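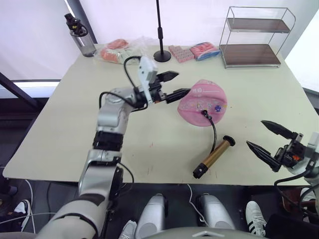 3. Collecting the demonstrations

3.1 Task definition

The task chosen for the second half of the project was packing a curling iron into a soft round pouch using two arms. It was picked from a list of household jobs supplied by Anghel because it combines a rigid object, a flexible one and a cord. The cord turned out to be the hardest of the three to deal with, and most of the changes to our procedure came from it.

Each episode starts with the pouch flat on the table to the right of centre and the iron lying diagonally in front of it. The right gripper begins open and pointed at the iron. The left gripper begins near the left edge of the pouch. An episode ends when the operator calls it finished or when 2 minutes have passed.

3.2 Recording

The operator drove both arms by teleoperation through the Jedora interface. Head camera video, joint positions and gripper openings were recorded together at 20 samples per second. We did not record force at the fingers. The version of the software we had did not expose it, and adding a sensor was outside our budget.

The items along the back of the table (bottle, wire shelf, stand, packages) stayed there during collection. Earlier trials on a cleared table gave a policy that failed as soon as anything was put behind the work area. We moved the back items between batches but never within one.

3.3 Variation between episodes

Three things were varied on purpose: the angle of the iron, the position of the pouch and the way the cord was laid. Angle and position were read from a printed sheet of random values before each episode. Cord shape was left to the person resetting the table. This was a weakness. When we plotted the starting frames, the cord curved the same way in most of them, and we had to collect an extra batch with instructions to reverse it.

3.4 Rejected episodes

An episode was rejected if the iron left the table, if a hand entered the view after the start signal, or if the recording dropped frames. Slow episodes and episodes with a second grasp attempt were kept. Our supervisor asked us to label these rather than remove them, so the file for each one carries a "regrasp" flag.

The target was 1000 accepted episodes. We reached almost that number by the end of September, working in sessions of 8 batches with a change of operator halfway through. The shortfall is due to a fault in the left wrist cable, described in section 5.

3.5 Storage and format

Raw recordings were converted to the Valtora layout each evening and checked with the Tasteck viewer. The conversion script trims idle time from the start of an episode but not from the end. This should be fixed by anyone reusing the data, as the trained policy tends to pause with the grippers closed.

4. Training

4.1 Data split

Episodes were split by batch.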